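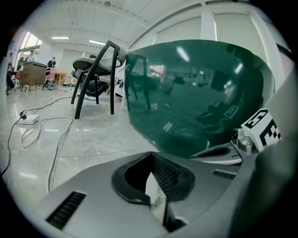 Jeka hand-held gripper during a capture session, with the marker cube on its bracket.

Jeka Capture Kit: Frequently Asked Questions

What is the Jeka kit?

A hand-held gripper with a built-in camera. A person holds it and does a task with it, and the recording is used to train a robot arm to do the same task. You don't need a robot on site to record. Most of our customers rent the kit first and buy later, if they buy at all.

What comes in the case?

A right-hand gripper, a left-hand gripper, two chargers, the marker parts with their brackets, a storage drive and a pair of thin gloves in the size you ordered. Phones, tripods and extension cords are not included. The case itself has to come back with a rental.

Do I have to wear the gloves?

We recommend them. They keep the grip from getting slick on long sessions, and the recordings look more alike from one operator to the next. If you start a project with gloves on, keep them on for the whole project.

What are the black and white squares for?

They are visual tags. The software finds them in the video and uses them to work out where the gripper is. Keep them clean and don't put tape or stickers over them. A scratched tag should be replaced. Spares can be ordered in packs from the parts page.

The picture from the camera is round and bends at the edges. Is something broken?

No. The lens is very wide, so straight lines such as ceiling beams will curve, and the corners of the picture are black. The Prandaveo software corrects for this when it reads the files. Please don't crop or straighten the video yourself before you upload it.

Part of the gripper is always in the picture. Can I move the camera?

No. The camera position is set at the factory and the calibration depends on it. The body of the gripper will fill the lower part of every recording.

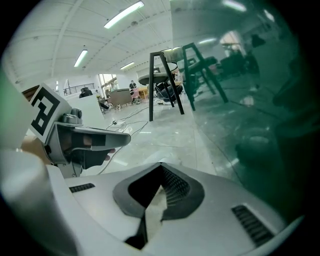 Reading time: 4 minutes

How much space do I need?

Enough to walk a step or two in any direction from your work area. An ordinary office or open room is fine. You can leave the furniture where it is. We do ask that you keep cables off the path you walk during a task, or tape them down, as you will be looking at your hands and not at your feet.

Does glass cause trouble?

It can. Large panes reflect ceiling lights and furniture, and sometimes a tag shows up twice, once for real and once as a reflection. The software throws out most of these. If your tracking report shows jumps, turn your work area so the glass is behind you — that fixes it in most rooms. Polished floors are less of a problem.

What about daylight?

Daylight is fine. Direct sun on the tags is not. If you have tall windows and no blinds, record when the sun is on the other side of the building.

Can other people be in the room?

Yes, but they may appear in the video. Get their consent before you record. We can blur faces during processing if you check the box on the upload form. Blurring adds a day.

How long does a charge last?

192 minutes of recording per gripper at full charge. The battery is not removable. You can record while it is plugged in, although the cable gets in the way of some tasks.

How many recordings do I need?

It depends on the task. For a simple pick and place, we suggest 250 good takes. Folding cloth or opening packages needs more. Takes where you dropped something can stay in the set, but mark them as failed.

Which robot arms does it work with?

The files can be exported for most two-finger grippers. Devent arms have a ready-made profile. For other makes you fill in the finger length and opening width by hand, and support will check it for you.

What does a rental cost?

$87 a day, with a minimum of one week. Shipping is extra. The Prandaveo license is included for as long as you have the kit.

How long is the rental period?

Up to 21 days. You can extend once online. After that, write to us, as the kit may be booked.

Who do I contact if something goes wrong?

Use the support form and include the serial number from inside the case lid. Hardware questions go to Shoaib Siddiqui. Repairs are done at our Pangaribuan workshop, and parts are sent out every Wednesday.

Last updated: July

Comments (4)

rkl_lab
Is the left-hand unit sold separately? We only do one-handed tasks and the second one stays in the case.

Maham Kakakhel (Jeka)
Either hand can be bought on its own. Rentals only go out as pairs for now.

tomasz
Had the jumping problem next to a glass wall. Turning the table around helped, but we still lost a few takes near the corner. Would be good to have a warning on the device while you record.

D. Ferris
The gloves run small. Order one size up.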